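2025年7月11日 星期五

五点不到就醒了。隔壁房间的空调一直嗡嗡响，睡不着，干脆起来写。

昨天的欢迎晚宴拖到快十一点。座位牌排错了，Karabulut 那边来的人坐到了地方商会那一桌，Drivico 的反而坐在主桌边上，后来临时换，服务员端着汤站在过道里等。我的位子没动，靠柱子，看不见台上，只听见声音。也好，可以吃东西。

上午开幕。签到的队伍从二楼排到楼梯口，胸卡按公司名的字母排，可有一半人报的是自己的姓，翻来翻去。我的卡上把 Grillonley 印少了一个l，懒得换了。一进场就被塞了一个布袋，里面一本会刊，一支笔，一把扇子，还有一盒薄荷糖。扇子最有用，会场的冷气前半场根本没开起来。

致辞一共四个，原定每人八分钟，没有一个守住的。第一位讲商会历史，讲得挺动情，从码头上的杂货行讲起，讲到后来各地会馆怎么合到一起。第二位念稿，念串了一页，又倒回去。第三位最短，说中小企业现在最头疼的是账期，大公司一压就是四个月，小厂拿着订单反而周转不过来。底下鼓掌最响的就是这一段。我也鼓了，手都拍红了。我们上半年就是这么过来的，十一月那批货的尾款到现在还差一截。

记一下：回去要催尾款。要催。不要再“下周再说”。

茶歇。咖啡淡，点心是绿豆糕和一种夹肉松的小面包，五分钟就光了。在桌边碰到 Flallulville 那边的采购，聊了十来分钟，他们想找包装辅料的第二家供应商，原来那家交期不稳。我说样品下周可以寄。他问起订量，我说2,000套起，他没皱眉头。名片换了，回酒店第一件事就是把名片拍下来，上次丢过一次，教训。

对了他还问我们有没有海外仓。我说在谈。其实还没谈，要赶快问。

合影拍了很久。前排坐，后排站，摄影师喊往中间靠，再靠，有人喊太阳太大眼睛睁不开。我站最后一排，估计只有半个头。

午饭自助，没什么好说的，鱼不错。

下午分论坛，四场同时开，只能挑。本来要去物流那场，走错了厅，进了跨境结算的，坐下了又不好意思走。结果倒还行。讲的人是做外贸出身的，不绕弯子，说汇率的事别赌，小公司锁一部分就锁一部分，睡得着觉比多赚那一点重要。我记了两页，字太草，晚上重看有一行完全认不出，好像是“预付”还是“预估”。明天找人问问。

后半场转去产业合作那场，听了个尾巴。会员企业轮流上去介绍，每家几分钟，做什么的都有，食品、模具、灯具、医疗器械、冷链。PPT 一套接一套翻得飞快。说实话介绍公司最怕从成立那年讲起，一年一年往下讲，讲到重点时间到了，铃一响，下去了。轮到我们是明天上午，今晚一定要把稿子删掉一半。开头那段公司沿革不要了，直接讲产品、讲交期、讲能给对方省什么。最后留一页联系方式，字放大。

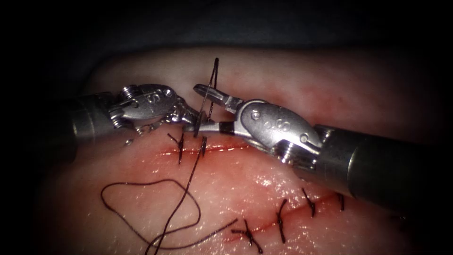

另外价格那页要不要放，还没想好。放了怕同行看，不放人家会后也懒得问。老板的意思是放个区间。我觉得区间等于没放。晚上再打个电话商量，别太晚，他那边有时差。

傍晚理事会换届的结果贴出来了，跟传的差不多。新一届说要办一个青年企业家的小组，每季度碰一次，地点轮着来。会费好像要涨，涨多少没写，旁边几个人已经在嘀咕了。我倒无所谓，只要真有对接，别光吃饭。去年交了会费，一整年就收到两本会刊跟一张贺卡……今年看看再说。

晚饭没去团餐，太累，一个人在酒店后面那条街吃了碗面，加了个蛋。老板娘听口音问我是不是来开会的，说这两天整条街都是挂牌子的人。我才发现胸卡还挂着没摘。

脚后跟磨破了。新皮鞋，不该穿新的。明天换旧的那双。

待办：
删稿子，控制在五分钟里
名片拍照，备注写清楚谁是谁
问海外仓
催尾款！！
样品寄 Flallulville，颜色要两种，上次只寄一种人家还得再来要
买创可帖

写到这里十点半了，电脑还剩一点电，充电器好像落在会场了。先去前台借一个。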